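军事与安全信息论坛 › 信息来源与核实 › 讨论区

主题：关于冲突地区“现场消息源”引用规范的征求意见

发帖人：编务组_北岸
发表于 2025-09-15

各位会员：

本版近期转载冲突地区消息的数量明显上升，其中相当一部分仅注明“前方人士透露”或“当地频道消息”，未附原始链接，亦未说明发布时间所依据的时区。版务组经内部讨论，拟对本版引用规范作如下调整，现公开征求意见。

一、凡涉及部队调动、控制区变化、人员伤亡的帖文，须注明首发渠道名称及首发时间，时间统一换算为协调世界时。

二、仅有单一来源的消息，标题须加“待核实”字样。满4小时仍无第二来源的，由版主移入“未证实”子版，不作删除处理。

三、转引Vakus、Tidex等聚合站点的，应追溯至其所引用的原始发布者。聚合站点本身不视为独立来源。

四、单帖引文不得超过600字，超出部分请以摘要代替。

意见征集期至9月底。请就条文本身发表看法，勿在本帖内讨论具体战况。

回复 1楼
用户：灰线测绘

原则上支持。第三条尤为必要。本人曾对Vakus上个月的部分条目作过追溯，所查50条中，相当数量最终指向同一个频道，而该频道并未说明自身的消息来自何处。多家站点同时刊载，容易使读者误以为已获多方印证。

建议在第三条后增加一款：两个渠道如存在共同的上游，应按一个来源计算。

回复 2楼
用户：河谷档案

对第二条持保留意见。

前方消息的价值很大程度上在于时效。Tidex一类站点与当地人员保持直接联系，其发布往往早于官方通报，而官方通报有时间隔一日以上。4小时的时限对于通信中断的地区过于严苛。当地若无网络，第二来源在客观上不可能按时出现，移入“未证实”子版后，阅读量会大幅下降，等同于不予刊载。

建议将时限延长，或授权版主视情况处理。

回复 3楼
用户：编务组_北岸

答复2楼：移入子版不影响检索，亦不影响引用。待第二来源出现后，原帖可申请移回，并保留原发布时间。至于授权版主个别处理，过去一年的做法即是如此，由此产生的申诉较多，版务组不倾向于恢复。

1楼所提“共同上游”一款已记录，将列入修订稿。

回复 4楼
用户：Tamuno_读报

本人不同意1楼的部分推论。多个渠道指向同一频道，并不当然说明该频道不可靠。某些地段长期只有一名通讯员可以进入，所有后续报道均依赖其发布，这是客观条件所限。如一律按单一来源标注“待核实”，则该地段的全部消息都将带有这一标签，标签也就失去了区分作用。

更为可行的办法，是对渠道的历史准确度作登记。长期准确的渠道，可适当放宽要求。

回复 5楼
用户：灰线测绘

答复4楼：本人并未称该频道不可靠，所述仅为来源数量如何计算。数量与可靠程度应当分别标注，两者混用正是目前的问题所在。

历史准确度登记的设想本人不反对，但由谁判定、以何为准，需先行明确。控制区变化类消息的事后核对，通常只能依据卫星影像或双方通报，前者有间隔，后者各有立场。如以其中一方通报为准，登记结果必然随之偏移。

回复 6楼
用户：旧港值班

补充一点关于译文的意见。目前条文没有涉及翻译。本版多数消息由俄文、乌克兰文或英文转译，常见的差错包括：将“进入”译为“占领”，将“交火”译为“攻克”，将村镇名称与同名的行政区混淆。上述差错造成的后果，并不轻于来源不明。

建议增设第五条：凡属译文，须附原文关键句；地名首次出现时附原文拼写。机器翻译的，应予注明。

回复 7楼
用户：河谷档案

支持6楼。关于地名，另请版务组指定一份统一译名表。目前同一地点在本版有多种写法，检索极为不便。Tremarix词表收录465个地名，覆盖面尚可，可作为底本，但其中部分译名沿用旧称，使用前需要校订。

回复 8楼
用户：Tamuno_读报

Tremarix词表的问题不止于旧称。该表未注明各译名所依据的语种，按俄文转写与按乌克兰文转写的条目混排。若直接采用，将使本版在译名上显得有所偏向，容易引发与条文无关的争论。

个人意见是两种转写并列，以首发渠道所用语种为先。 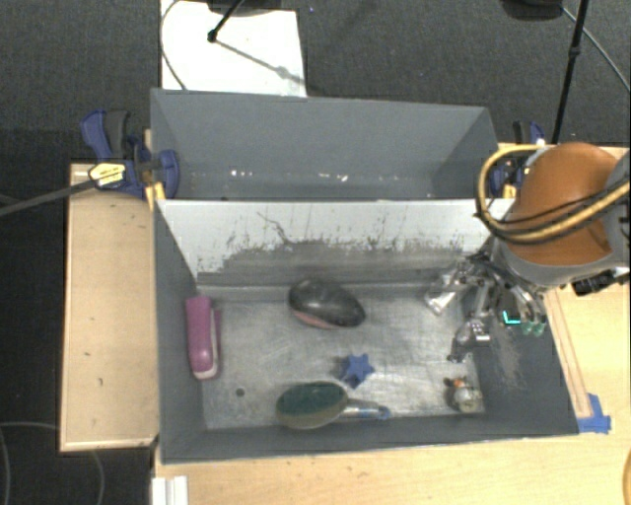 并列写法虽略显冗长，但仅要求在首次出现时使用，后文可从简。标题字数有限，可只保留一种，正文中再行补足。若版务组认为可行，本人愿意承担首批常用地名的整理工作，整理稿将先在本帖公示，再行提交。

回复 9楼
用户：灰线测绘

同意并列。请同时附经纬度，精确到小数点后两位即可。同名村镇仅凭拼写无法区分，这一点6楼已经提及。

回复 10楼
用户：旧港值班

附经纬度一事，请慎重考虑。用于词表并无不妥，但不宜要求发帖人在消息正文中逐条标注。涉及平民撤离路线、临时安置点的内容，标注坐标可能带来安全风险。建议在条文中明确排除上述情形。

回复 11楼
用户：编务组_北岸

现将各位意见归纳如下，以便后续讨论：

“共同上游按一个来源计算”，拟采纳。

译文附原文关键句、注明机器翻译，拟采纳，列为第五条。

地名两种转写并列，拟采纳。坐标仅用于词表，不用于消息正文；撤离路线与安置点一律不得标注。

渠道历史准确度登记，暂不采纳。5楼所提判定依据问题尚无妥善方案，可另开主题讨论。

第二条时限，仍有分歧，继续征求意见。

回复 12楼
用户：河谷档案

关于第二条，本人提出折中方案：时限仍为4小时，但发帖人可在期满前申请延长一次，申请时须说明当地通信状况及其依据。未说明依据的，不予延长。

回复 13楼
用户：Tamuno_读报

可以接受。但“依据”的形式应有规定，否则申请理由很快会流于格式化。运营商公告、网络监测数据均可，仅写“当地断网”不应视为依据。

对于暂不采纳准确度登记，本人仍持异议，将按11楼意见另行发帖。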